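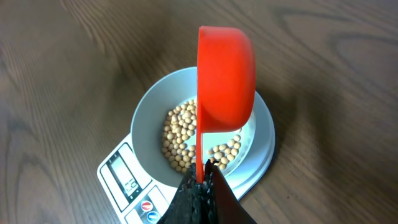
An orange-red plastic measuring cup, held upright by its handle.

Nulton Should Elect Its Council in November

The Nulton City Council will soon decide whether to place a charter amendment before the voters that would move city elections from April of odd-numbered years to November of even-numbered years. The council should do so, and the voters should approve it. The present calendar was adopted when the city was smaller and when the county kept no permanent election staff. Neither condition holds today, and the cost of keeping the old date falls on residents who do not take part in choosing the people who tax them, zone their land and hire their police chief.

In the most recent city election, 3,174 ballots were cast. That figure comes from the certified canvass, and no party to the debate disputes it. Those ballots settled the mayor's office and half the seats on a council of eight. They also settled a street levy that will appear on every property tax bill in the city. The same precincts, when opened for a state or federal contest, produce lines at the door. The residents who stand in those lines are eligible to vote in April. They receive the same notices. They live under the same ordinances. What differs is the date, and the date is something the city chose and may change.

Defenders of the April election make arguments that deserve a fair hearing. The first is that local questions are lost on a crowded ballot. A voter who has come to choose a governor, it is said, will know little of a dispute over stormwater fees, and will either skip the city races or mark them at random. There is some truth in the first half of this claim. Some voters do leave the lower part of the ballot blank. But a voter who skips a contest in November has done no more harm to it than a voter who stayed home in April, and many others will continue down the page. As for marking at random, the charge is made easily and supported rarely. Residents who drive on the streets and pay the water bill are entitled to an opinion of the people who manage both, whether or not they have attended a work session.

The second argument concerns party politics. City offices in Nulton are nonpartisan, and many residents value that. They fear that a November ballot would draw council candidates into the quarrels of the state capital and would make party labels matter even where none are printed. The concern is a reasonable one and the draft amendment takes account of it. City contests would remain nonpartisan, would be printed in their own section under a separate heading, and would carry no mark or symbol. Parties may still mail endorsements, as they are free to do now. It should be said that a small electorate offers little protection against organized groups. When few people vote, a single mailing list held by a single organization carries more weight, whatever that organization may be.

The third argument is financial, and here the record favors the change. An April election is paid for entirely by the city. Nulton must rent the sites, print the ballots, program and test the machines and pay the poll workers for a day on which no other government shares the bill. Troturus County already opens 20 polling places in November of every even-numbered year, and the county's standing policy is to divide the expense among the jurisdictions on the ballot. City Clerk Da-eun Pyo told the council at its budget hearing that a shared election would cost the city less than a separate one under any assumption her office had tested. She did not offer an opinion on the policy, and it would not have been proper for her to do so. Her answer on the cost was clear enough.
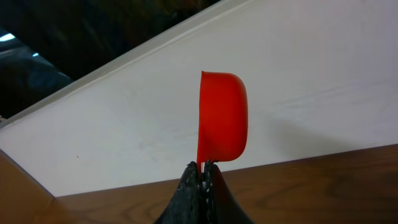 Would current members of the council have their terms extended if the amendment passes?
Under the draft, members whose terms would expire in April would instead serve until the following November election, and the extension would apply once only.

This provision has drawn the sharpest criticism, and it ought to be faced directly. An elected body that proposes to lengthen its own term, even by a period of months, invites suspicion. Some residents have urged that the council shorten the terms instead. That alternative has an honorable motive, but it would require an additional city election in the off year, at full cost, to fill offices for a very brief service. It would also take from members part of a term to which voters had already elected them. On balance the extension is the better course, provided that two conditions are met. The ballot summary should state the extension in plain words in its first sentence. And members who benefit from the extension should receive no increase in pay during the added months.

Council Member Yoon-hee Bae has proposed language to accomplish both. Her substitute draft is shorter than the original and easier to read, and it has the further merit of naming the exact offices affected. The council should adopt it before sending the question to the ballot. The original draft places the extension in a schedule at the end, by reference to another section of the charter, and a careful reader could pass over it without understanding its effect. Charter language should not be written that way.

The experience of Rorneo, across the river, has been cited by both sides. That city moved its elections to November and has since held two under the new calendar. Opponents of the change here note that campaigns there have become more expensive, as candidates must reach a larger number of households. Supporters point to the larger vote. Both observations appear to be correct, and they describe the same fact from different ends. It costs more to ask more people for their support. The city can ease the burden on modest campaigns by publishing a voter guide with equal space for each candidate and by mailing it to every registered household. Part of the money saved on April elections could be set aside for that purpose, and the amendment or a companion ordinance should say so.

There remains the matter of when the amendment itself should be put to the public. Several members prefer the coming April ballot, on the ground that it is the next regular city election. The preference is understandable from the standpoint of schedule. It would nevertheless leave the decision on who takes part in city elections to the smallest group of participants. State law permits a charter question to be submitted at a November general election, and the council should use that authority. If the amendment is sound, it will be approved by the wider electorate. If that electorate prefers the April date, its judgment should be accepted and the matter laid aside for a reasonable time.

The council's hearing procedure should be improved as well. The first hearing on the amendment was held at 2 p.m. in the annex on Baek Street, an hour when most working residents could not attend. Written comments were accepted, but they were not posted until after the members had finished their discussion. A second hearing should be held in the evening, with the full text of both drafts posted beforehand and the clerk's cost worksheet attached. Members should also explain their votes on the record – a practice the council follows on rezoning cases and has let lapse on matters of its own structure.

A change of date will not cure every weakness in city government. It will not produce better candidates by itself, and it will not relieve the council of its duty to explain the budget in terms the public can follow. Those tasks would remain under either calendar. The question before the council is a narrower one: whether residents who already come to the polls in November should be handed a ballot that includes the government nearest to them. The members have the substitute draft in hand and the cost figures they requested. They should schedule the evening hearing, adopt the Bae language and submit the amendment to the voters at the next general election.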